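Setting the Drag and Filling the Spool
Kikthorpe Tackle Guides — by Sfeir
Updated in May

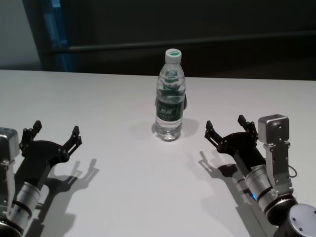
A bottle of water with a green label, standing on a white table.

4. Before the first trip

This section is for the Toleo spinning reel. If you have the Ereo model, the steps are the same, but the drag knob is on the back.

1. Attach the reel to the rod and tighten the foot nut by hand. Do not use pliers.

2. Open the bail. Pass the line through the lowest guide of the rod and tie it to the spool with an arbor knot. Cut the end short.

3. Close the bail and turn the handle slowly. Hold the line between two fingers with a wet cloth — it must go on the spool with light pressure.

4. Stop when the line is a little below the edge of the spool.

Note: A spool that is too full will throw loops of line when you cast. If this happens, pull off some line and cut it.

5. Turn the drag knob to the right until it becomes firm, then go back one half turn. Pull the line with a small hand scale. For a line of 24 pounds, the drag should start to slip at 6 pounds or less.

6. Leave the filled reel for one night, and check the drag again before you fish.

Caution: Never put oil on the drag washers. Use only the grease from the small tube in the box.

Caution: After use in salt water, close the drag fully and rinse the reel with a soft flow of fresh water. Strong pressure pushes salt inside. When the reel is dry, open the drag again for storage.

For changing the handle to the other side, see section 5.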